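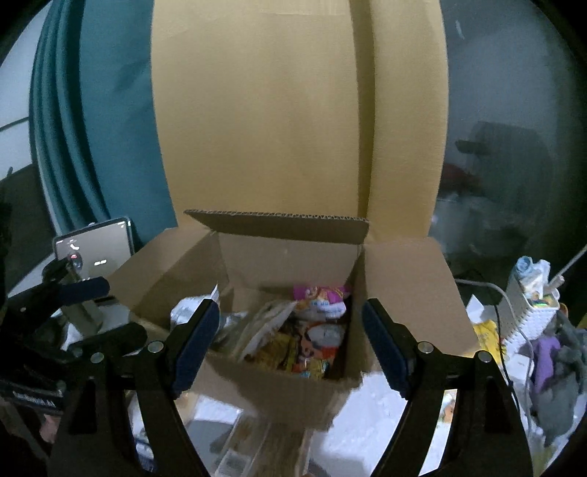 Mixed packets in an open carton, flaps out.

About us | Packing and fulfilment

Pevel packs small mixed orders of dry and wrapped goods for shops, schools and offices. We work from one unit in Gradthorpe. We do not manufacture anything and we do not sell to the public. Customers send us stock in bulk, we break it down, and it leaves again in cartons made up to their lists.

The company started as a packing bench at the back of a wholesale store run by Prasertsri, a snack and grocery importer, which is still our largest account. The bench outgrew the store and moved to its present unit with 4 packing stations. A second account in Udine followed, for which we make up sample cartons of biscuits and confectionery, and the rest of our work has come from smaller firms in the region.

What we hold

At the last full stock check we held 3,029 lines. Most of these are flexible packets: crisps, sweets, dried noodles, biscuits, sachets. Flexible packets are awkward goods to pack. They have no fixed shape, they slide over each other, and the printed face is seldom the face that ends up on top. Much of our working method exists for this reason.

Stock is shelved by size and weight of packet. Two flavours of the same product are never put in neighbouring bays if the packets are close in colour. This costs some walking and has cut our picking errors more than any other change we have made.

How a carton is packed

We use plain brown corrugated cartons, single wall for orders up to 4 kg and double wall above that. The base is taped before anything goes in. All flaps are folded outward during packing so that the packer has a clear view to the bottom and nothing snags on the way down.

Heavier packets go in first and lie flat. Packets with air in them stand on edge against the walls, where they act as padding and are less likely to burst. Small items fill the corners. Anything that could leak or shed crumbs goes into a clear bag, which is folded over and laid in last so that it can be lifted out without disturbing the rest.

Cartons are filled to just under the crease line. An overfull carton bows at the lid and cannot be stacked; an underfull one crushes. Where an order leaves a gap we use crumpled paper. We stopped using loose fill in August, after several customers asked us to – it was difficult to dispose of and it got into everything.

Reused cartons

We reuse incoming cartons where the customer agrees. A torn flap is acceptable if the tear does not reach the crease. A split corner, a soft base or any staining means the carton is flattened and baled. Old labels are removed or fully covered. Reused cartons are not sent to the Udine account, as the journey is longer and the cartons are handled more often.

Checking

Each carton is checked against its list by a second person before it is taped. Contents are read out by product name and size, not by colour. The carton is then weighed, and any difference from the expected weight means it is emptied and packed again. Returned cartons are opened at a separate bench and their contents are never put back into stock without inspection.

Working with us

Our minimum run is 59 cartons to the same list, or 100 where each list is different. We ask for a sample of every packet before quoting, as the dimensions printed on trade sheets are usually those of the empty film – the filled packet is shorter and a good deal thicker. Chilled goods, glass and aerosols are outside what we can handle.

New accounts are normally set up with a trial run, packed at the standard rate. Samples should be sent to the Gradthorpe unit, marked with the product name and the number of packets enclosed.

Page last revised 2024-07-23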